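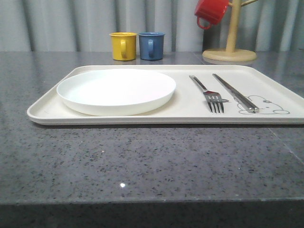

Progress report to the Plattner Fund
Project: Who Pays When Services Are Cut
Submitted by Brigitta Rüegg, project lead
Reporting period: first half of the grant, through August

1. Where the work stands

The project looks at what happened to household costs in Moline, Flanberg and Gudham after each town reduced its general spending. The question in the proposal was whether cuts that show up as savings in a town budget come back as charges somewhere else: higher bus fares, fees for trash pickup, fewer clinic hours and longer drives to another clinic. We said we would build the budget series first, run the household survey second and write third. The budget series is finished for Moline and Flanberg. Gudham is behind. The survey has gone out in all three towns.

2. Budget series

For Moline and Flanberg we now have adopted budgets and year-end actuals in one file, coded to the same set of categories. The coding took longer than planned. Flanberg moved its library out of the general fund partway through the series, so on paper library spending drops to zero in one year. It did not; the money was moved to a special district with its own levy. We have put it back in for comparison and marked the rows where this was done.

Moline's books are cleaner, but the town changed its accounting software and the older capital figures exist only as scanned pages. Jonas Lehner entered these by hand and checked the totals against the audit reports. There are 9 lines where the total and the audit do not match. The finance office has been asked about them and has answered on four. Until we hear on the rest, we are using the audit figure.

Gudham has given us adopted budgets only. The actuals were requested under the state records law, the first request was returned as too broad, and a narrower one is in. If the actuals do not arrive by the end of the year, Gudham will be reported on adopted figures alone, with a plain statement that they cannot be compared line for line with the other two towns.

3. Household survey

We mailed 3,000 questionnaires. The target was 2,000 completed returns, and we will not reach it by mail. Returns from renters are well below those from homeowners, which matters a great deal here, as renters are the group most likely to ride the bus and use the clinic. A second mailing with a shorter form is being printed. We also plan to take forms to the bus depot in Moline and the food pantry in Flanberg.

The question on fees has caused trouble. Many people wrote in their property tax or their water bill, neither of which we asked about there. The shorter form lists the fees by name and leaves a blank for the amount. Answers from the first form will be kept but reported separately for that question.

4. Public sessions

The grant calls for sessions where residents can go over the town budget with us before the findings are written up. Two have been held, one in Moline and one in Flanberg. Attendance in Flanberg was 49. In Moline it was lower, partly because the council was meeting the same evening, and we will check the council calendar next time.

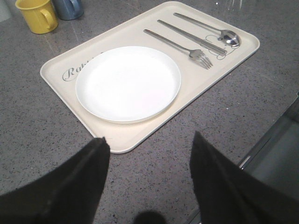 Most of the questions at both sessions were about the deficit rule, under which a town may not plan to spend more than it takes in. People on both sides of the argument tend to treat the total as fixed and then fight over the lines. Our handout explains it with a tray and a plate. The tray is everything the town can raise, and the plate is what the town is already committed to pay for, mainly debt and pensions. With a round plate taking up the left half of the tray, as it does here, a cut to services has to come out of what is left over. Several people in Flanberg asked the follow-up we had hoped for, namely who decides the size of the tray. Part of the next session will go to revenue: the levy limit, state aid, and what a small change in either would bring in.

One council member in Moline objected to the handout as favoring tax increases. We went over it with him line by line and changed one sentence, which had said the town "refused" to raise the levy. It now says the town "did not" raise it.

5. Early findings

These are not for release. In Flanberg, the new trash fee brings in close to what the town saved by taking pickup out of the budget. A flat fee falls harder on small households than the tax it replaced. In Moline the bus savings are real, but part of them is offset by a higher payment to the county for rides for disabled residents. We have not looked at clinics yet.

6. Spending and changes

Spending is under plan for travel and over for printing, due to the second mailing. We ask the Fund's approval to move around $2,000 from travel to printing. The total does not change.

We also ask to move the final session in Gudham back until the actuals are in hand, or until we have a written refusal.

7. Next period

Second mailing and depot visits, run by Jonas Lehner.
Remaining Moline audit questions closed or footnoted.
Clinic hours coded for all three towns.
Draft chapter on fees sent to the Fund for comment.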